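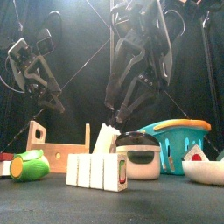 Hi all,

Finally getting around to my notes from the open day, as promised to everybody who couldn't make the drive out to Iltanthorpe. I was in the second group, so we got the Petridis bench first and the tea and bikkies after (wrong order if you ask me, but never mind). Two arms, both hung from overhead, working over a tabletop full of toy kitchen bits, and I parked myself as close as they'd let me! What I liked was how tight everything is in there. One gripper was down right behind the little pot with the black lid, nearly touching, while the other one hovered over the wooden crate with heaps of air under it. I kept waiting for them to clobber each other and they never did, at least not while I was watching.

On Thursday, September 3, 2026, Decha Ongart wrote:
> Did anybody ask how they score the tidying runs? The Mirar
> handout says 100 per session but doesn't say whether a dropped
> piece counts as a fail or just gets redone. Also keen to hear
> whether it was worth the trip for those of us with no robots
> at home, only a fussy old CNC router.

Decha, I did ask! A dropped piece gets picked up and the run carries on, but it's marked down in the log. They've done over 1000 since June, and the bloke on the bench reckoned the early ones were pretty ordinary. 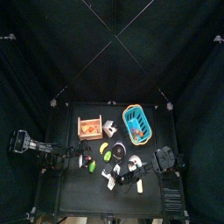

The bit I'd go back for is the sorting demo. You tell it which food goes where and the two arms split the job between them, left side and right side, and whoever's closer takes it. I had a go at guessing which arm would move next and got 7 right before I lost track. The turquoise basket with the orange rim already had a few foods in it, including a purple one, and there was still a banana lying out in the middle and some green veg near it, so I put my money on the banana. Wrong! Someone behind me picked it, very smug.

As for whether it's worth the trip, I'd say yes, even for router people. The talk on cable routing was the best 26 minutes of the day and would apply to your machine too. Parking is off Hostby Lane, the gravel bit round the back, and bring a jumper as the shed is freezing.

If anyone has the slides from the afternoon, could you send them to the list? I left my copy on the bus.

Cheers all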